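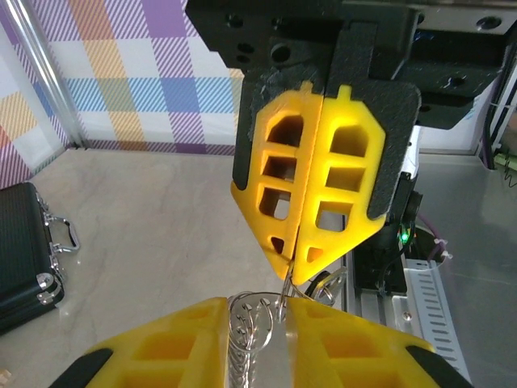
Where should we sit for Fuvavard at the Brzozowska? (And is the stage door a thing there?)

Posted by twotickets_please in Theater & Live Shows, January 24, 2018

Hi everybody, I've been reading this board for ages and finally have something to ask. My mom turns seventy in April and she has wanted to see Fuvavard ever since my aunt saw it on the first tour and talked about it for an entire Thanksgiving dinner. The new cast is coming to the Brzozowska Theatre in Getstead that month and I want to surprise her with two good seats.

Here's where I'm stuck. The house has 1,830 seats and I've only ever been there once, for a dance recital, way up top, so I don't know the place at all. On Clakuno the orchestra seats in the center are $118 each before fees, and the front of the mezzanine is quite a bit less. I can stretch for the orchestra if it's worth it, it's a big birthday after all, but I don't want to pay more and have her looking at the back of someone's head for two and a half hours. She's five foot one on a good day and she'd never complain, so I wouldn't even find out.

She also has a little trouble with stairs (fine with a railing, just slow) and her hearing isn't what it was. My aunt says there's a lot of quiet talking in the second act.

The other thing is that Mom has adored the lead actress since her soap opera days and would faint if she got a program signed. Do people wait at the stage door in Getstead? Is it rude? I've never done that in my life and I'd hate to be a pest to someone who has just cried on stage for two hours!

Thank you in advance, you all seem so nice to each other on here.

matinee_with_gloves

Oh, what a lovely present! I've been going to the Brzozowska for a good many years, mostly to matinees, and I've sat just about everywhere except the pit, so let me try to be useful.

For a straight play like this one I'd take the front mezzanine over the orchestra, and for a shorter person I wouldn't think twice. The orchestra floor has hardly any slope until row L or so. If you sit in G behind a tall gentleman, you'll be leaning left all night and the person behind you will be leaning left too. From the first two rows of the mezzanine you get the whole stage, and with Fuvavard that matters, as there's a long dinner party scene with nine people at the table and half the fun is watching the ones who aren't talking. One thing to know is that row A of the mezzanine has a safety rail. It doesn't bother me, but I'm five foot six and your mom might find it crosses the front edge of the stage. Row B or C would be my pick.

Now the stairs. There's an elevator to the mezzanine level, on the left of the lobby past the coat check, and it's easy to miss. It lets you out at the back of the mezzanine, so you'll still have steps down to B or C, and they're on the steep side. There is a handrail on the wall aisles but not on the center ones. So get the lower or higher numbered seats near a wall aisle, go in early, and take your time. If that sounds like too much for her, then it's orchestra for you after all, and in that case I'd ask for N or P on an aisle.

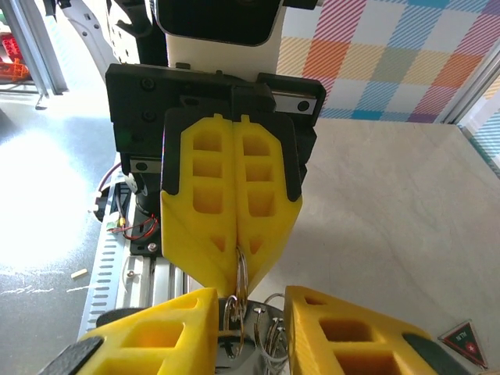

Metal key rings between two yellow fingertips.

About the hearing, they lend out headsets free of charge at a little counter by the main stairs. You leave a driver's license and get it back at the end. Get there before the last fifteen minutes or so, when the line gets silly. My husband uses one and says the sound is better than what I'm getting, which he tells me during the show, in a loud voice, wearing the headset.

I've never done the stage door myself so I'll leave that to someone braver. Tell your mom happy birthday!

chorus_boy_retired

Agree with the above about the mezzanine, with one small argument. I saw this production in its first week, when it was still in a 300-seat house before anybody had heard of it, and a great deal of what made it wonderful was in the faces. The lead has a scene with a letter where she doesn't speak for what must be a full minute. From six rows away it was the best thing I'd seen all year. If your mother loves this actress as much as you say, there's a case for being close and putting up with a head or two. Ask the ushers for a booster cushion! They have them for children but they'll give one to anybody who asks nicely, and I've seen plenty of grandmothers on them.
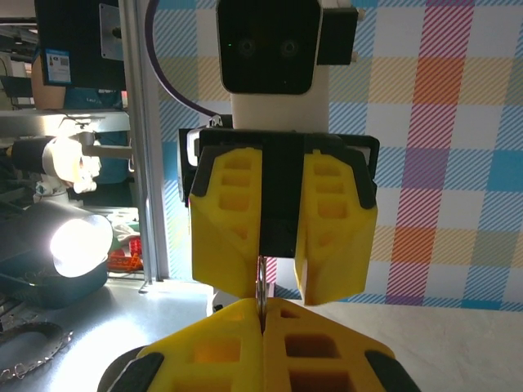 And please do call the box office before you buy anything through Clakuno. The fees online come to a fair amount on two tickets, and if you buy at the window there's only the small building charge. The folks there can also tell you which seats have an obstructed view, and they will if you ask, but the website isn't always so forthcoming. Tell them about the stairs as well.

As for the stage door, yes, it's a thing, and no, it isn't rude. I was on the other side of it for a lot of years in very small parts, and it was nice to be waited for, even when they were really waiting for somebody else. At the Brzozowska it's down the alley on the parking garage side. Leave promptly after the bows, bring your own marker (a dark one, and test it on the program, the covers are glossy), and keep it to one thing to sign each. Matinees on a two-show day are the poor choice, as most of the cast stay in to eat and lie down. Evenings are better. Sometimes a star slips out another way or has a cold, and then you go home with nothing, so I wouldn't promise your mother anything beforehand. It can be chilly in that alley in April, too, so bring her a scarf.

If she does get her moment, have her say which scene she liked. Performers remember that a lot longer than "you were great."

rowz_forever

mezz is fine but the seats are narrow. Also park at the library, not the garage, the garage takes forty minutes to empty out after a sold out show. Never did the stage door thing. My sister did and got two autographs and a parking ticket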